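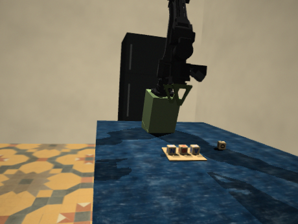
Règles de bonne pratique pour les essais de préhension en simulation : la version 2 est en ligne

Publié le 11/22/21 par Mathis Aubert
Imprimer | Envoyer par e-mail
37 partages | 4 commentaires

Le groupe de travail Bedeo a adopté en novembre la deuxième version de ses règles internes pour les essais de préhension et de rangement d'objets en simulation. Elle remplace le document de l'an dernier, que plusieurs équipes jugeaient trop vague sur la remise en état des scènes et sur la façon de déclarer un échec. Le texte s'applique à tous les essais lancés à partir de maintenant. Les séries déjà commencées peuvent se terminer sous l'ancienne version, à condition de l'indiquer dans le fichier de résultats.

Ce qui change dans la préparation des scènes

Chaque scène doit désormais avoir une fiche. On y note les objets à manipuler, leur position de départ, la pose initiale du bras et l'état de la pince (ouverte ou fermée, vide ou chargée). Pour les tâches avec cubes à lettres, la fiche précise aussi l'orientation de chaque lettre. Une lettre couchée sur le côté compte comme un autre état de départ que la même lettre droite. L'ancienne version ne disait rien là-dessus, et deux équipes avaient rendu des taux de réussite impossibles à comparer.

Les éléments de décor sont traités à part. Les textures de sol, de mur et de table peuvent varier d'un essai à l'autre, mais la variation doit être tirée au sort par le logiciel et la graine enregistrée. On ne choisit pas une texture à la main parce qu'elle « marche mieux ». Les meubles du fond restent à la même place pendant toute une série.

Un point a été discuté longuement : les surfaces très marquées, avec des taches sombres qu'on peut confondre avec des ombres. Thirumalai Marar souhaitait les exclure. Le groupe les a gardées, en demandant qu'elles figurent dans une catégorie séparée du rapport. Sur les 1 834 essais relus pour préparer cette version, 415 utilisaient ce type de surface sans que le rapport le mentionne.

Pendant l'essai

La pince part vide et au-dessus des objets, sans contact avec la table. La hauteur de départ est libre mais doit être la même pour toute la série. Aucun objet n'est déplacé par l'opérateur une fois l'essai lancé – si un cube tombe de la planche, il reste où il est et l'essai continue jusqu'à la fin du temps prévu.

L'arrêt anticipé est admis dans deux cas : le bras entre en collision avec son propre socle, ou le moteur physique produit une position aberrante (objet qui traverse la table, par exemple). Dans le premier cas l'essai est compté comme un échec. Dans le second il est écarté et relancé avec la même graine, et on garde la trace des deux passages.

Pour les tâches d'alignement, un cube est considéré comme posé quand sa face inférieure repose entièrement sur la planche et que la pince s'en est dégagée. Un cube resté à côté de la planche n'est pas posé, même s'il est dans le prolongement des autres.

Enregistrement et rapport

Une série publiable compte au moins 700 essais. En dessous, les résultats peuvent circuler dans le groupe mais portent la mention « préliminaire ». Le rapport donne le nombre total d'essais, le nombre d'essais écartés et le motif, puis les taux par catégorie de surface. Les images de rendu jointes au rapport doivent être légendées comme telles – il ne faut pas laisser croire au lecteur qu'il s'agit d'un montage réel.

Consolacion Sebastian a préparé un modèle de rapport et un modèle de fiche de scène, tous deux dans le dossier partagé Gokix. Les anciens modèles y restent jusqu'à la fin des séries en cours, dans le sous-dossier « v1 ».

Passage au matériel réel

La version 2 ne couvre toujours pas les essais sur bras réel. Une réussite en simulation ne dispense d'aucune vérification avant la mise sous tension : zone dégagée, arrêt d'urgence testé, vitesse réduite au premier passage. Les consignes de l'atelier Cornex restent seules applicables. Reynaldo Layug en est le référent, et c'est à lui qu'il faut demander l'accès.

Questions et remarques

Les remarques sur le texte sont à envoyer à Alfredo Mangubat, qui tient la liste des corrections. Merci d'indiquer le numéro de l'article concerné et, si possible, de joindre la fiche de la scène qui pose problème. La relecture de la section sur les objets souples, absente de cette version, commencera quand la liste sera close.

4 commentaires | Imprimer | Envoyer par e-mail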